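Comik opens its second toy library, and you're all invited

For immediate release, May

NIRKILEN - Well, we did it! After a whole winter of paint, paperwork and far too many trips to the hardware store, I'm thrilled to announce that Comik is opening a second toy library, right in the middle of Nirkilen, on the ground floor of the old Sibiya shoe store. Doors open at 10 a.m. and I'll be the one by the entrance with the cookies.

If you've never used a toy library, it works the same way a book library does. You come in, you pick something out, you take it home for a few weeks and then you bring it back and swap it for something else. Kids get bored with toys fast (mine certainly did) and closets fill up even faster. I started Comik in Stilaseck out of my own garage with two shelves and a notebook, mostly to get the stuff out of my hallway, and I really didn't expect anybody else to care. Today we have 253 member families in Stilaseck, and a good number of them have been driving over from Nirkilen to see us. That's a long haul with a toddler in the back seat, so we're coming to you!

The new shop opens with 88 toys for babies and toddlers, plus puzzles, board games, train sets and dress-up clothes for the bigger kids. I put a lot of thought into the baby shelf, which is always the first to empty out in Stilaseck. Stacking toys in particular go out the door the minute they come back in.

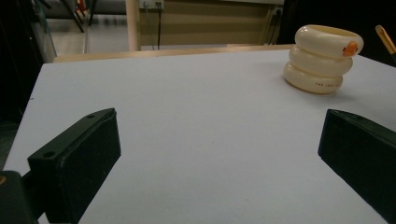

A cream-colored stacked object on a white tabletop.

Membership is $50 a year per family, and that covers up to four toys at a time. Grandparents can join on the same card as the parents, which is something our Stilaseck members kept asking for, and I'm sorry it took me so long to get it sorted. Day care providers who work out of their own homes can join at the family rate too. If the fee is a stretch right now, just tell whoever's at the desk. We keep a number of free memberships set aside and there's no form to fill out and no proof to bring.

A few words on the building, because I love it. The Sibiya store sold shoes to half the town and then sat dark for a long time, and lots of people have told me they got their first pair of school shoes there. We kept the long wooden bench by the window and the little fitting mirrors down at floor level, which happen to be perfect for babies! The old stockroom is now a play corner with a rug and a gate, so you can try things out before you commit to hauling them home. The back door has a ramp, and there's stroller parking under the stairs.

Opening day runs from 10 a.m. until 4 p.m. We'll have story time at 11, a puzzle swap after lunch (bring one, take one, missing pieces forgiven if you're upfront about it) and face painting for as long as the paint lasts. Any family that signs up on opening day gets an extra month added to the end of its membership. After that we'll keep the same hours as Stilaseck, mornings during the week and all day on weekends.

We're also taking donations. Clean toys in good shape are very welcome, and so are spare parts, game boards without pieces and pieces without boards. Please skip anything with a cracked battery cover, and stuffed animals, too. We just can't get those clean enough between families, however cute they are. You can leave things at the Nirkilen desk or at our original spot in Stilaseck, and one card works in both places, so you're free to borrow in one town and return in the other.

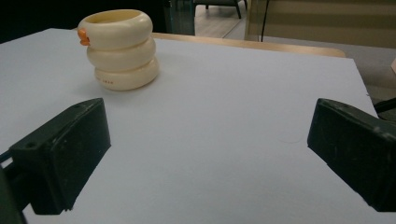 What happens if my child breaks a toy or loses a piece?
Just let us know when you bring it back. Normal wear and tear is covered by your membership, and a lost piece costs $2, no matter which toy it came from.

Reporters and photographers are welcome any time on opening day, and I'm happy to chat by phone before then or set up an early walk-through of the shop. Call the Comik desk in Stilaseck and ask for the founder. It's usually me who picks up anyway!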